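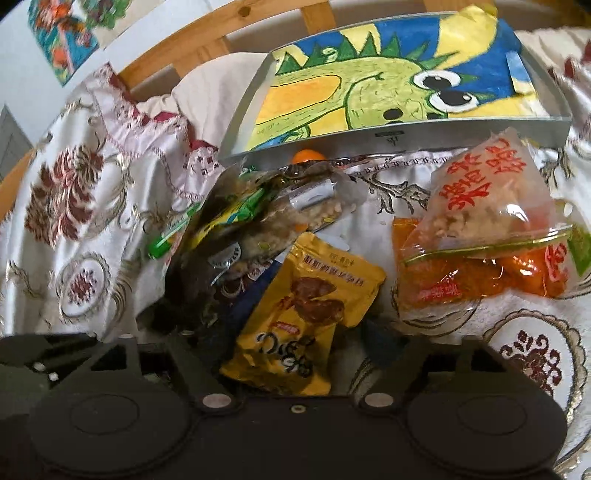 How to clear a bed that has turned into a sideboard

Every guest bed in our house ends the day as a buffet. It starts with one bag of nuts and spreads from there. Allow 30 minutes, less if you don't stop to eat.

Start with the food. Fold over the tops of any open bags and peg them before you lift them, as crumbs travel a surprising distance across embroidery. Fruit goes back to the kitchen. Check the folds of the bedspread for mandarins, which like to hide there and are a nasty thing to meet with a bare foot.

Next, the flat things. Our green dinosaur with the orange tummy is art, and art doesn't sleep on the bed. Lift it by the edges, keep sticky thumbs off the picture and stand it on the chest of drawers until you find a hook – in our case, some time in July.
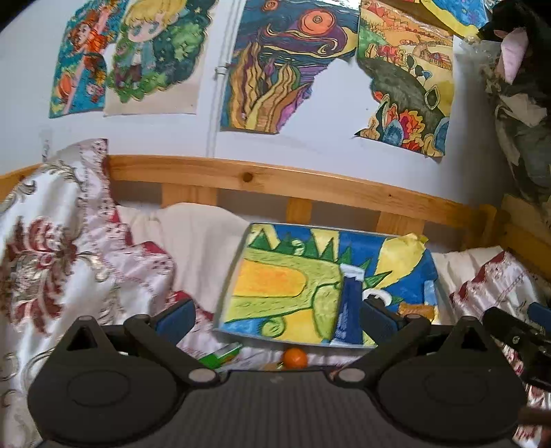

Ranside wrote in to say that hanging anything heavy over a headboard is asking for trouble, and that paper drawings and sticky putty are all a sleeping visitor should have to trust. Fair enough. I've moved the dinosaur's future hook to the opposite wall.

Last, the linen. Pull the sheet flat, then take the bedspread outside and shake it, downwind of the washing. It takes 2 people to do this well and one to do it badly. Lay it back with the pattern straight, and put a tray on the landing for tomorrow's snacks. They'll ignore it.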